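Open day at Skelari, Fostdale

Skelari opened its Fostdale office to visitors in November, and I went along to see how a mid-sized team runs a large front-end codebase. The company builds booking software for ferry operators. Its main product, Rangel, is a single-page application written in TypeScript with 282 components. 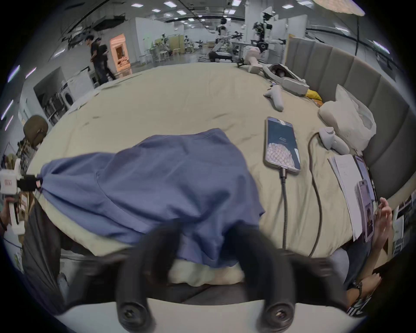

Do they rebuild the whole application for every change?
Only the packages touched by a commit are rebuilt, along with anything that depends on them. The full build runs overnight.

The first session covered the move from JavaScript, which was done one folder at a time. Strict mode went on last and raised 2,000 compiler errors – most of them missing null checks in the fare tables.

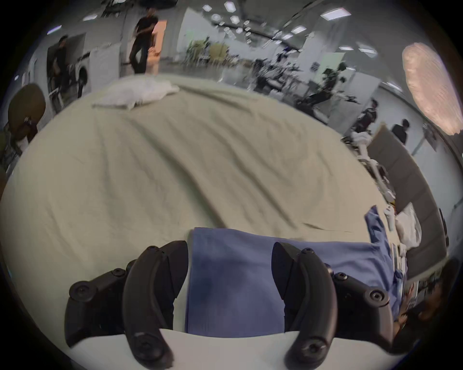 Page last updated: November, 4.10 pm

After morning tea we sat in on a code review. Reviewers work from a short checklist kept in the repository, and changes to shared components need two approvals. The centre of the discussion was a date picker that behaved differently across time zones. They decided to store everything in UTC and convert it at the template.
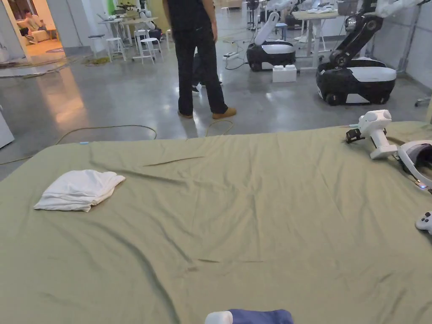
Fostdale open day, before lunch

The testing talk was the most useful part for me. Skelari uses an in-house runner called Brikden, which splits 1,000 browser tests across 7 machines. Flaky tests are moved to a separate list and have to be fixed or deleted within a fortnight. I asked whether Brikden would be released as open source and was told there were no plans yet.
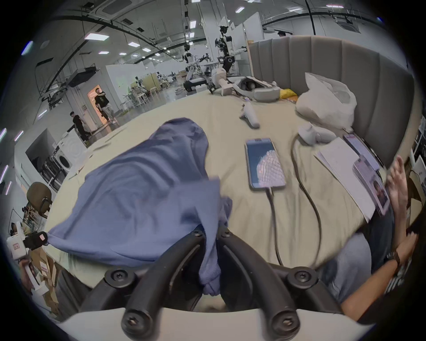 Getting there

The office is a short walk from Fostdale station. Street parking is limited to two hours, and the car park behind the building is for staff only. Sign in at the front desk and bring your own laptop for the afternoon workshop.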